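Young trees, new doors and a longer bus line for Fliseck's main street

January 19th

Anyone who has walked down the east side of Fliseck lately will know how good the street is starting to look, and now there's a reason to stay a while. The Womeck Market Hall opens its ground floor to the public this Saturday, with a bakery, a shoe repair counter, a noodle shop called Diệp and a reading room run by the town library.

The hall has 2,799 square feet of shared seating, and all of it is free to use whether you buy anything or not. Bring a book! The library has moved 3,647 titles over from its old branch on Revau Road, including the whole local history shelf, which plenty of readers had been asking after.

Diệp will serve breakfast from 7 a.m. on weekdays. The broth goes on the night before, and the people who got a bowl at the preview lunch were still talking about it on the way out -- the pickled mustard greens in particular.

Then there are the trees. The street planting has done wonders for this stretch, and the town plans to carry it on toward Revau in May. Residents sent in 541 suggestions for what should go in the ground, with lindens and maples well out in front and one very firm vote for a fig.

The Number 4 bus is being extended to stop near the hall, every 20 minutes until early evening. Bike racks are on order and should go in next month. Until then, bikes can be left in the yard behind the building, through the gate on the north side.

Doors open at 10 a.m. on Saturday. The first 700 visitors get a paper tote bag and a street map drawn by students at Fliseck Middle School -- worth getting up for, as the map is a beauty.
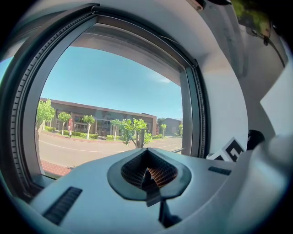 Trees along the street under a clear blue sky, seen through a window.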